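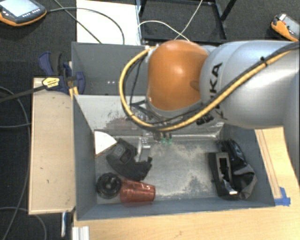 The Odds Bin: Sorting What Gets Left Behind
Second-year Product Design, studio project report
Lok-yiu Lam
Thursday, March 12, 2026

1. Background

Every workshop has a place where parts go when their owner can't decide whether they're rubbish. Ours is a grey metal bin, and in the studio it's known as the odds bin. Things enter it easily. They leave when someone needs a bit of plastic of about the right shape and is prepared to lie about where it came from.

The brief for this unit was to "investigate a neglected storage behaviour and propose an improvement". Most of my group chose wardrobes. I chose the bin, partly because it was close to my desk and partly because I had contributed to it more than I would like recorded in a marked document.

My question was a modest one: can a mixed bin of leftover parts be organised so that a person looking for something finds it, without anybody having to write labels?

2. What the bin is like

The bin is rectangular, with plain walls that were presumably one colour when it was bought. The metal floor is scratched and mottled from years of parts being dropped on it from hip height. The far wall has dark scuffs and reddish-brown smudges. I tried a damp cloth on the smudges in week one and the cloth came off second best.

With the bin down to a handful of things, the contents tend to drift to the sides and leave a bald patch in the middle. I first put this down to chance. Having watched people rummage, I now blame the rummaging: a hand goes into the centre, sweeps outward, and gives up at the walls.

Three items will serve to show the difficulty.

The white wedge. It has a curved upper edge and a thin tan edge along the bottom. It looks like it belongs to something. I asked around the studio and was told it was a doorstop, part of a lamp, and "Pradis", which is the name of last year's folding stool project and does not contain a wedge.

The dark plastic thing. It's grey and black, curved on the outside, with notches at one end and a squarish raised section. It has obviously been designed by someone who cared, and I couldn't find a single person able to say what it was for.

The small metal piece. Silvery, a bit like a bracket. Small enough to hide behind either of the others, and it takes every opportunity.

3. Method

I ran two sorting schemes for a fortnight each.

Scheme A (called Stiltora in my notebook, after a typeface I had hoped to use on the labels before I banned myself from labels) sorted by material. Plastic went to the left, metal to the right, and anything else to the near wall.

Scheme B (Huet) sorted by how much floor an object takes up. Big flat pieces went at the back, small pieces at the front where the light is better. Material was ignored.

In both cases I asked classmates to find a named object while I held a stopwatch and tried to look neutral. There were 7 volunteers in total, of whom four came back for the second scheme. The other three had deadlines, or said they did.

4. Results

Scheme A was popular for two days. It feels correct to put metal with metal. The trouble is that many parts are made of more than one thing, and the white wedge alone changed sides repeatedly, depending on whether the person holding it thought the tan edge counted as a separate material. One participant put it exactly on the boundary and walked away, which I have recorded as a protest.

The longest search under Scheme A lasted 82 seconds. The target was the small metal piece, and it was on the metal side the entire time, underneath something.

Scheme B looked worse and worked better. Nobody managed to beat it for finding small pieces, as they had nothing to hide behind at the front. The large pieces looked after themselves. It did need tidying at the end of each day, and on the two days I forgot, the bin went back to its natural state by the following lunchtime.

I should note that my sample was small, my participants knew me, and one of them had put several of the objects in the bin in the first place. My tutor has suggested the word "indicative".

5. Proposal

I propose a loose liner, working name Pesholm, that sits on the floor of the bin. It has a slight slope toward the front and a low lip, so small parts collect where they can be seen and large ones stay put at the back. It has no compartments. Compartments invite arguments about what belongs in them, and the studio has enough of those.

The first version was folded from scrap card and lasted until somebody put a casting on it. The second is in thin felt over card and is quieter, which the people at the nearest desks asked me to mention. A third, in sheet metal, is planned for May if I can get time on the folder.

6. Things I would do differently

I would photograph the bin at the same hour every day. I would also start with fewer objects, and write down who put each one in, although I suspect this would end the supply.

The cloth should have been left out of it. The dark plastic thing has been returned to the bin, at the back, under Scheme B. If it is yours, please collect it before the end of semester.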